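How I get a house ready for a hurricane (the slow way, starting in July)

I've lived a few blocks from the water long enough to have done this badly several times. The first year I bought four flats of bottled water, a flashlight with no batteries and a bag of ice, and felt very prepared. So this page is the version I wish I'd had back then. It's written for a one-story house with a garage, a small yard and no generator, in a town where the power goes out if somebody sneezes near the substation. If you're in an evacuation zone and they tell you to go, close this page and go. Everything below is for the weeks before that, and for the times you're staying put.

I start in July. You can do the whole list in the last two days and plenty of my neighbors do, but the line at the hardware store is no fun and the plywood is always gone.

Step 1. Find out your zone and your elevation

Look up your evacuation zone on the county site and write it on the inside of a kitchen cabinet door. I mean it, in marker. When the wind picks up and your phone is at 6 percent you don't want to be typing your address into a map. Zones get redrawn too, so check every season. My side of the street moved a zone two summers ago and I only found out from Clementina Patrício across the way, who reads every piece of mail the county sends.

While you're there, find your ground elevation and compare it with the surge map. Storm surge and flooding from rain are two separate problems. I'm fine for most surges and terrible for rain, since the drain at the corner of Esteves Street backs up if you look at it funny. Knowing that tells me where to put my effort: sandbags at the garage door, nothing at the front.

Step 2. Walk around the outside with a notebook

Do this on a calm evening. Go around the house once and write down everything that could fly, fall or float. My list last time:

Trash cans
Two patio chairs and the umbrella
Hose reel
Bird bath (the top lifts right off, and it's heavy enough to go through a window)
Loose fence board by the AC unit
The dead limb on the neighbor's oak that hangs over my side

The limb was the big one. I talked to Afonso Barros next door and we split the cost of a tree guy. Book them early! By the time a storm has a name, every tree crew in three counties is busy, and you can't put cut branches at the curb that late anyway, they just turn into ammunition.

Clean the gutters on the same trip. I know. Do it anyway.

Step 3. Shutters or plywood

If you have panels, pull them all out now and lay them on the lawn. Count the wing nuts. Find the bag with the extra wing nuts. Put one panel up, on the worst window, to be sure you remember which side faces out.

If you're using plywood, cut it now and label each sheet with the window it belongs to – I write "kitchen left" and draw an arrow for up. Pre-drill the holes. Mine go into anchors set in the block, and I spray the anchors with a little lubricant every summer because the salt air eats them. The box of screws I bought had 100 in it and I've still managed to run out, so get two.

Tape on the windows does nothing. My uncle swore by it and he was wrong.
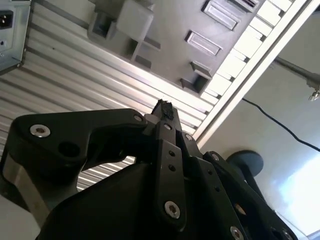

Black gripper, with a ribbed aluminum surface overhead.

Step 4. Water and food

The usual advice is a gallon per person per day, and I plan on a week. For drinking water I buy a few jugs on every grocery trip from June on, so it never feels like a big purchase. For flushing and washing, I fill the bathtub the night before. Test your tub stopper ahead of time! Mine leaked, very slowly, and I woke up to a dry tub and a storm outside. Now I have a flat rubber cover that goes over the whole drain.

For food, buy what you already eat. I have a plastic bin with peanut butter, crackers, canned chili, tuna, instant coffee, applesauce cups and a jar of pickles. There's a manual can opener taped to the lid. I've got one of those little Flanel camp stoves for the coffee, and it stays outside on the patio every single time it's lit. Never run a stove or a grill or a generator indoors or in the garage, even with the door up. People get through the storm fine and then die from the fumes afterward.

A week before the peak of the season I start eating down the freezer, and I fill the empty space with water bottles. A full freezer stays cold a lot longer than a half-empty one. Put a cup of frozen water in there with a quarter on top. If you come back after evacuating and the quarter is at the bottom, the food thawed at some point and you should toss it.

Step 5. Power, lights and the radio

Buy batteries before you need them and keep them in one place. I use headlamps instead of flashlights now, one per person, because you want both hands when you're mopping. Skip candles. You'll have open windows and wet towels and tired people, and nobody needs a fire on top of that.

Get a radio that takes batteries or has a crank. Mine is a beat-up Pluvska with a bent antenna and it has outlasted two phones. Write the local station's frequency on the back. Cell service may be out for days, and the radio is how I found out where they were handing out ice.

Charge everything the day before: phones, power banks, the laptop, the rechargeable fan. I cannot say enough good things about the fan. It's a Stistetti, a silly little thing that runs six or seven hours on low, and in August with the power out it's the difference between sleeping and lying there hating everyone.

Step 6. Unplug and lift the electronics

This one gets skipped a lot. Surges do most of their damage when the power comes back, so unplug the TV, the router, the computer and the microwave once the lights start to flicker, and leave them unplugged until power has been steady for a while. Get anything with a circuit board up off the floor. If you have a desktop computer, back it up to a drive you can carry, then move the tower to a closet shelf in an inside room with a trash bag over it. Label the cables with masking tape, you won't remember.

If something does get wet, don't plug it in to see if it works. Please. Leave it off and let someone who knows what they're doing look at it.

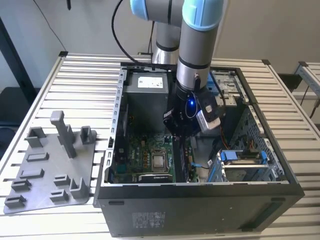 Computer tower on its side with the side panel removed, and a robot arm reaching into the open case.

Step 7. Papers and photos

Put your insurance policy, IDs, deed or lease, car title, prescriptions and pet records in a zip bag, then put that bag in another zip bag. Take a picture of each page with your phone and email the set to yourself and to one person who lives out of state. Mine go to Albertina Macedo, my old roommate, who is well inland and very patient.

Then film the inside of your house. Walk slowly through each room, open the closets and the kitchen drawers, and talk while you go: "this is the couch, bought two years ago." Open the cabinet under the sink. Film the water heater, the AC unit and the serial numbers on anything expensive. It took me 20 minutes. When I had to file a claim for the garage, the check came to $3543, and a good chunk of that was stuff I'd have forgotten I owned without the video.

Check your deductible while you have the policy out. Hurricane deductibles are often a percentage of the insured value and they can be a nasty surprise. Flood is normally a separate policy with a waiting period, so you can't buy it when the storm is already on the map.

Step 8. The day before

By now it should be mostly small stuff. My order, which I follow every time:

Gas in the car, cash from the machine (small bills)
Shutters up, except the one by the back door so we have some light
Everything from the notebook list into the garage
Car parked nose-out, against the garage door if there's room
Laundry and dishes done while there's still power
Fridge and freezer to the coldest setting
Tub filled
Shower. You'll be glad.

Then I text my people. We have a little street group that Ulises Henao set up, and everybody says whether they're staying or going and who has a key to whose place. Henrique Quintela on the corner has a chainsaw and a truck, so he gets a lot of very friendly messages that afternoon.

Put the last panel up before dark. Don't leave it for when the first bands come through, a sheet of plywood in a 40 mph gust will take you with it.

Step 9. During

Stay inside, away from the windows. Pick your room ahead of time, an inside bathroom or hall or closet with no outside wall, and put shoes in there. Real shoes, with soles, for everyone. Helmets if you have them; my kids wear their bike helmets and think it's great.

If it suddenly goes quiet and the sun comes out, you may be in the eye, and the wind comes back from the other direction. Check the radio before you open a door.

Step 10. After

Wait for daylight. Assume every wire on the ground is live and every puddle is deeper than it looks. Take pictures of the damage before you clean up or move anything, then do what you need to do to stop it getting worse (tarp, bucket, towels) and keep the receipts. If a guy with a clipboard knocks and wants you to sign something for the roof that same day, tell him you'll call him. Ask for his license number.

Boil your water until the city says otherwise. And when it's all over, put the wing nuts back in the bag and the bag back with the panels, and write down what you ran out of. Mine last year: coffee filters, dog food and D batteries.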